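Home | Products | News | Press | Support | Contact

Print this page | E-mail this page

FOR IMMEDIATE RELEASE
February 14, 2021

Geseo Puts Its Hand-Held Gripper Kit on Sale and Asks Buyers to Read the Fine Print First

Geseo today opened orders for the Pakex, a hand-held gripper with a built-in wide-angle camera, meant for recording everyday handling work that a robot arm can later be trained on. The kit ships in April. It costs $700, and the company would like it known before anyone pays that the price does not include a robot.

"We have all sat through the launch videos," said Lautaro Jara, product lead at Geseo. "A person waves a tool over a kitchen counter, the music comes up, and then there is a robot doing the dishes. What got left out was several months and a lot of bad recordings. We sell the tool. We can't sell you the months."

The Pakex is a two-finger gripper on a pistol handle. The operator squeezes a trigger, the fingers close, and the camera above them records what the fingers are reaching for. Recordings go to a memory card and are read by desktop software that is part of the kit. A charger, two spare sets of fingertips and a calibration board are also in the case.

Geseo is making fewer claims for this product than the rest of the trade tends to make. The company put an early version in the hands of 34 testers, who took it home and used it in their own kitchens, living rooms and garages. The results were mixed and Geseo is publishing them that way.

Of the clips that came back, 70 percent were good enough to keep. The others were dropped, mostly for motion blur or for position tracking that wandered off partway through. Large, smooth objects in a single color gave the most trouble. When something like that gets close to the lens it takes up most of the view, and the tracking software has little left to hold on to except whatever part of the room still shows over the top.

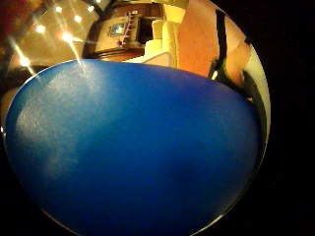
Ceiling lights were the other complaint. The lens takes in a very wide view, so a lamp that a person would never notice can end up as glare on a shiny surface. Geseo has changed the exposure settings in the shipping version and says this helps. It does not say the problem is fixed, and buyers who plan to record in rooms with many small bright fixtures should run a few trial clips before they commit a week to it.

Battery life is 60 minutes of recording. Testers asked for more. A larger battery was tried and it made the tool heavy enough that people's wrists gave out before the charge did, so the small one stayed.

The company is also careful on the question buyers ask most, whether a policy trained on Pakex recordings will run on the arm they already own. Geseo has tried it on one arm, the Endness, with the matching gripper sold by Tapia. On that setup the arm learned to pick up and set down simple household items from a table. It did poorly with anything that needed two hands, and it did poorly in rooms it had not been shown. Geseo has no results for other arms and asks resellers not to suggest otherwise.

"Somebody will tell you that more data takes care of all of it," Jara said. "Maybe so. I have been hearing it for a while, and I would like to see the bill."

What the company does stand behind is the hardware. The gripper is covered for one year, the fingertips are a wear item and are not covered, and the recordings are saved in an open format that can be read without Geseo software. No account is needed to use the tool, and nothing is uploaded unless the owner uploads it. Kits may be returned within the first month if the case is complete.

The full tester report, including a sample of the rejected clips, can be requested from the press desk. Reviewers may borrow a kit for two weeks. Geseo does not ask to see reviews before they run.

About Geseo

Geseo designs and sells recording tools for robot training. The Pakex is its first product offered to the general public. The company does not make robot arms and has no plans to announce one.

Press contact: Geseo Press Desk. Use the Contact link at the top of this page.

© 2021 Geseo. All rights reserved. | Contact | Terms | Back to top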